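Kindham churches to read the whole of John's Gospel aloud this December

Five congregations, one book and a lot of borrowed chairs

Churches across Kindham are joining together in December to read the Gospel of John out loud, from the first verse to the last, in a single evening. The reading starts at 5pm in Trindade Hall and everyone is welcome, whether they have known the book all their lives or have never opened it.

The evening has been put together by Pondia, the town's shared Bible reading project, which began with a handful of people meeting over soup and now sends its weekly reading notes to 403 homes. It will be the first time the project has tackled a whole Gospel in one sitting.

"I can't wait for this," said Ezequiel Sepúlveda, who leads Pondia. "Most of us hear John in little pieces, a few verses at a time, and we forget that it was written to be heard as a story. When you get to the supper and the long talk afterwards, having sat through everything that came before it, those chapters hit you quite differently. I tried it at home with my family last winter and we were all in tears by the garden."
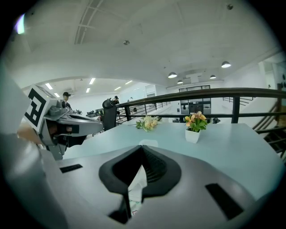
Readers are coming from all five churches and from the sixth form, and the youngest of them has asked for the wedding at Cana. Each will take a short passage, so that the voice changes often. A few verses of the opening chapter will also be read in Portuguese and Spanish, the first languages of many families in the town - the English will be on the sheet for anyone who wants to follow along.

There will be 3 breaks, with hot drinks and bread, and short pieces of music from the Trarketo singers, who have been learning two new settings of the Psalms. People are free to come and go as they like. Some will stay for the whole thing and some will drop in on the way home from work, and both are just fine.

Trindade Hall seats 215. If it fills up, the reading will be played through to the side room, where there are soft chairs and plenty of space for small children to move about. 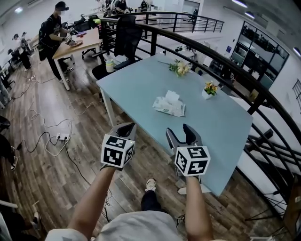
Pondia has had 808 copies of the Gospel printed in large, clear type, with wide margins for notes. They will be given away free on the night, and any left over will go to the five churches to pass on to neighbours. The project hopes that small groups will carry on meeting into the new year, taking a chapter each week and talking it over at someone's kitchen table.

"Bring a question with you," said Ezequiel. "The disciples were full of them. They ask Jesus where he is going, they ask him to show them the Father, they whisper to each other because they don't follow what he means. I find that a great comfort. We'll have people on hand in every break who would love to talk, and they don't mind a bit if you disagree with them."

Entry is free and there is no need to book. The hall has level access from the car park and a hearing loop. Anyone who would like to read a passage can still put their name down, as there are a few gaps in the later chapters, and large-print reading sheets can be set aside on request.

Doors open at 4.30pm.

ENDS

Notes for editors

Pondia is a Bible reading project shared by five churches in Kindham. It produces weekly notes and supports home groups in the town.

Ezequiel Sepúlveda is available for interview before the event. Reporters are welcome to attend the reading, and are asked to wait for one of the breaks before speaking to readers or guests.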